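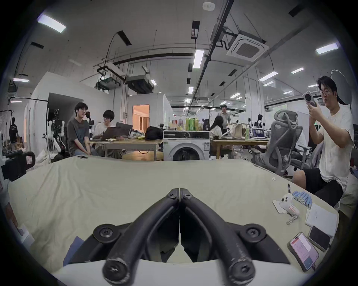
Lidel Tabletop: phone pictures of small everyday things on a cream cloth

README, last touched December 18, 2023
Kept by Murray Lévesque

Hello, and thank you for downloading the folder (or for having it handed to you on a stick, which I know is how most copies of this travel). Lidel Tabletop is a collection of 2,000 photographs of the sort of things that end up on a table by the middle of an afternoon: phones, pens, notepads, tissues, gloves, keys, bits of chain, scraps of paper. They were all taken on phones, by people sitting or standing at a big table with a cloth over it. I love this collection more than is probably reasonable, so forgive me if the notes run on a little.

What's in the folder

photos – the pictures themselves, in one subfolder for each arrangement of the table
lists – a plain text list for each arrangement, saying what was on the cloth
objects.csv – one row for every object we have given a name to
retakes – pictures of arrangements we did over, kept apart so you can leave them out
README – you're in it

There are 37 arrangements altogether. An arrangement is a set of objects put down on the cloth and left alone while everybody who wants to takes pictures of it from where they are. Then things get moved, or swapped, and that's the next one. Some arrangements are crowded into one corner of the table with a whole lot of bare cloth beside them, and I'd ask you not to crop that cloth away before you've had a good look. Real tables are like that. People set things down close to their own elbow and leave the rest.

The table and the cloth

The cloth is pale cream and it wrinkles. We talked about ironing it, and one evening in August Murray (that's me) did iron it, and the pictures from that session look like a catalog and I don't care for them much. They're arrangements 12 through 17 if you want them. Everywhere else the wrinkles are left as they fell, and you will find small things half sunk in a fold, which makes for a lovely hard case if you are trying to find the edge of a piece of paper.

White things on a cream cloth are difficult, and we knew it going in. A folded white tissue with a white handheld device on top of it, next to a white notepad, is about as unkind as we could make it, and there is plenty of that kind of thing here. If you want an easy start, go for the dark marker or the rolled blue gloves first. They stand out from clear across the table.

Light is daylight plus whatever was overhead, helped along by a white umbrella reflector on a stand when one was up. We didn't write down which pictures had the reflector and which didn't. I'm sorry about that, it's the first thing I would change.

The objects

Names in objects.csv are the plain ones you'd use at home. A phone is "phone," with a second column for its case if it has one ("pink case," and so on). A marker is "marker." When a thing has a part that hangs off it, such as a short chain on a handheld device, the chain is counted as part of the thing and noted in the remarks column. I went back and forth over this for ages. Prestska, the older list we borrowed our naming from, gives chains a row of their own, so if you are combining the two please merge the rows first or you'll have chains coming out of your ears.

Phones with the screen lit are marked "screen on." We haven't typed out what the screens say, and we would rather you didn't either. Where a message or a name could be read, the picture was taken out before the folder was put together. If we've missed one, write to me and it will be gone from the next version.

Notepads are marked "blank," "marked" or "written." "Marked" means there are faint pencil lines or doodles but nothing you'd call writing. It's the fuzziest of the three and two sensible people will disagree over it, as two sensible people did, at length, over supper.

Tissues come as "folded," "flat" or "crumpled." Scraps of paper are just "scrap." They're tiny and easy to skip over, so do check the corners of the cloth before you decide a list is wrong. I've had several kind emails about a missing scrap that was sitting out there on its own the whole time.

How the pictures were taken

Everyone used their own phone and held it however they liked, and the only rules were no flash and no zoom. Some people lean in with both hands and take a good long time over it, and some fire off ten from their chair without getting up, and you can see the difference in the folders. Blurry pictures were kept unless they were hopeless. 

You'll see people in the background of a good number of them, usually at a laptop or waiting with their hands in their lap. Everybody who sat at the table agreed to be in the collection. Please don't go about trying to name them.

Using the lists

Each list goes roughly left to right as seen from the long side of the table where the chairs are, nearest things first. When something lies partly on top of something else, say a phone over the corner of a notepad, the top item comes first with "over" between the two:

phone (pink case, screen on) over notepad (marked)
gloves, blue, rolled
marker, upright
scrap

That's the whole system. Zuker, a little script in the lists folder, turns them into a spreadsheet for you. It trips over blank lines at the end of a file, so trim those first.

Known troubles

Arrangement 17 has its list, but the gloves are down as "rolled" when one pair has come open. I'll fix it.
Two phone models save their pictures sideways. We turned them, and may have turned a few too many.
"Upright" for markers means standing on end. A marker leaning on something else is "leaning," though early lists don't make the difference.
Anything seen beyond the cloth (bags, wrapping, chairs, people's own gear) isn't listed anywhere, and objects.csv shouldn't be used to say it wasn't there.

Sharing and thanks

You may use the pictures for teaching, study or your own tinkering, and pass them along so long as this file goes too. For anything you mean to sell, please ask first. The Hiebert room lent us the table and put up with us leaving the cloth on it far longer than we'd promised, and I'm very grateful. If you make something with these I would dearly like to see it, even if it's only half working.

Murray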